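Session 3 handout: Light, glare and the ordinary workroom
Evening course in interior planning, Ulton Adult Learning Center

Welcome back, everybody, and thank you for the very good questions at the end of last session (I have folded a couple of the answers in below). These notes are meant to be read after class, with a cup of something, so please don't feel you have to follow along line by line while I'm talking. If you missed Wednesday, start with the section on layers and then go back to the reading from the Manninen packet, pages 8 to 30, and you will be caught up.

A quick word on vocabulary

I use "lamp" for the part that makes the light and "fixture" for the whole thing that holds it. Catalogs are sloppy about this, and so am I when I get going, but in your written work please try to keep them apart. "Luminaire" means the same as fixture. You will see it on the Kultside data sheets and you are welcome to use it, though your clients will mostly say "the lights" and you should be able to talk to them that way too.

We also use two measurements. Lumens tell you how much light comes out of a fixture in all directions. Lux tells you how much of it lands on a surface, such as a desk or a page. People buy lumens and live with lux, and a good deal of disappointment comes from mixing up the two. Put a strong fixture on a very high ceiling and the desk underneath may still be dim. Put a modest one close to the desk and it may be plenty.

Layers

Most rooms want 2 or 3 layers of light. The first is general light, the one that lets you cross the room without barking your shin. The second is task light, aimed where the hands and eyes are working. The third, which small projects often leave out, is accent light, for walls, shelves, samples, pictures, or whatever else you would like people to look at.

When you plan, start with the tasks. I know it is tempting to begin with a nice grid of ceiling fixtures, and I did it that way for years - the grid looks so tidy on paper! But a grid knows nothing about where anybody sits. Draw the furniture first, mark where people read, type, cut or sort, and then work outward. General light can fill in what is left over.

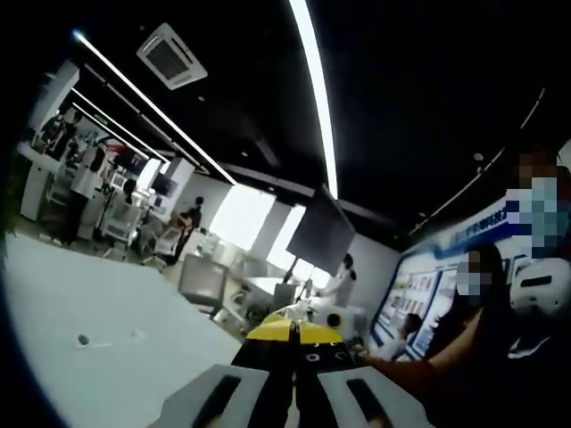
Dark ceilings come up every year, and I have grown fonder of them than I used to be. A pale ceiling bounces light back down into the room, so it helps every fixture you own. A dark one swallows most of what reaches it, and any light that goes upward is more or less gone. What you get in return is a ceiling that recedes, so that pipes and ducts draw less attention. The pale things stay noticeable, though: a white air-conditioning cassette set against black will show up as a crisp square, and linear fixtures become lines that the eye wants to follow. If you run one on a diagonal toward the windows, you have made a strong drawing overhead, and you should be sure you want it. Think about the contrast as well. A bright strip against black is harder on the eyes than the same strip against white, even though the fixture hasn't changed a bit.

Glare

There are two kinds to know. Direct glare comes from looking at the source, as when you lean back in your chair and catch a bare lamp. Reflected glare comes off a surface, usually a screen, a glossy sample board or a polished table. Both can be improved without buying anything new. Turn the desk so that the window is to the side of the screen. Lower a shade partway in the afternoon. Swap the glossy table mat for a matte one.

If you can spend a little, look for fixtures with a diffuser or a louver. A diffuser spreads the light over a larger area, so no one spot is so bright. A louver hides the lamp from low angles, which is kind to people sitting farther down the room. The Dretton exercise from last session (the long room with the drafting tables) can be solved with either one, and I will happily accept both answers as long as you show me the sight lines.

Switching

Please think about switches early. One switch for an entire room means everything is on or nothing is. Put the row nearest the windows on its own switch, and on a sunny day it can stay off. Task lights should be within reach of the person using them. Accent lights do well on a dimmer.

For next session

Choose a room you know well, at home or at work, and draw a simple plan of it. Mark the windows, the furniture and every fixture, and label each fixture general, task or accent. Then sit in each seat for a few minutes, once in daylight and once after dark, and write down what bothers you. A page is enough. Pencil is fine, and so is the back of an envelope if the envelope is large.

Bring a tape measure if you own one. I have a few spares in the supply cupboard.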